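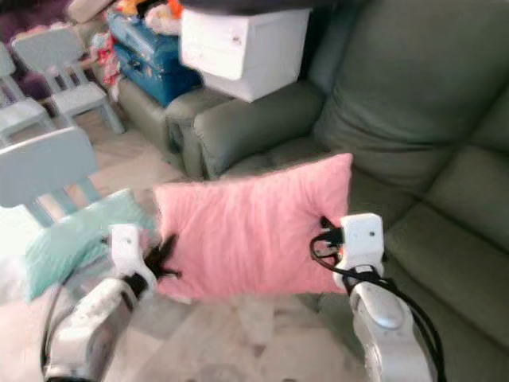
uvogler wrote:
Wool felt on top of the springs first, then the foam. If the foam sits straight on hessian it abrades from below and you get crumbs in the deck within a few years. What density are you quoting for the seat cushions?

ida_ostermann wrote:
35 was what the shop offered as standard. I asked for the next grade up and they quoted 40 kg per cubic metre, medium firm, cut to size. Three seat cushions, 60 cm deep. The frame is a Hokunwood three-seater, old enough that the label has lost its model number. Webbing is rubber, no springs, so the felt question may not apply.

uvogler wrote:
Then I misread your first post. Rubber webbing, check the clips before you order anything. New foam on tired webbing feels like the old foam after a month.

Dressler_P wrote:
Density is not firmness. People mix these up in every thread on this board. 40 is a fair density for a seat. Firmness is a separate number and the shop should give it to you. Ask for it in newtons. If they can't, go somewhere else.

ida_ostermann wrote:
They gave me a colour code. Blue is medium firm, apparently.

Dressler_P wrote:
Colour codes differ between suppliers. Blue from one is soft from another.

B. Kofler wrote:
I re-did a similar one in February. Foam at 40, wrapped in 200 gram polyester wadding, stockinette over that so the cover slides on. Cut the foam oversize by 6 mm each way or the corners go slack. I went to Heitmann in Ornport for the foam and they cut it while I waited. Zips on the original covers were fine, so I kept them.

uvogler wrote:
6 mm is too little on a cushion that deep. I use 10 at the front edge and nothing at the back, where it sits against the frame.

B. Kofler wrote:
Depends on the cover cloth. Mine is a tight weave with no give. On 10 I would have split a seam.

Dressler_P wrote:
Agree with Brigitta on tight cloth. On a loose chenille Uwe's figure is right. Ida, what are the covers?

ida_ostermann wrote:
Plain cotton blend, mid weight, piped. They were washed once and shrank a little, so I'm inclined to go 6 or even cut to the cover size. Checked the webbing tonight. Seven straps front to back. Five are sound, two have gone hard and show cracks near the clips.

uvogler wrote:
Replace all of them. The old ones will stretch differently from the new ones and you'll feel a ridge.

Dressler_P wrote:
I wouldn't. Two straps on the outside positions, nobody sits there. Swap the good ones to the centre, put new ones at the ends. Costs a few dollars.

uvogler wrote:
It costs a few dollars more to do the lot, and you only have the dust cover off once.

annelore_r wrote:
Moderator note, September 14, 2007: two posts about the Skorham closing sale have been moved to Buying and Selling. Please keep this one to foam and webbing.

On the topic, tension matters more than who is right about the number of straps. Cut rubber webbing around 10 percent short of the span and stretch it to fit. Mark the strap before you pull so every one gets the same.

ida_ostermann wrote:
Thanks. Is the 10 percent measured clip to clip or on the bare strap?

annelore_r wrote:
Clip to clip.

ida_ostermann wrote:
Going with the full set then. Has anyone used the steel clips with the teeth, or should I stay with the pressed ones that are on there now?

B. Kofler wrote:
Pressed, if your rail has the groove for them. You'll want a vice to close them properly. Pliers leave a gap on one side and the strap creeps out.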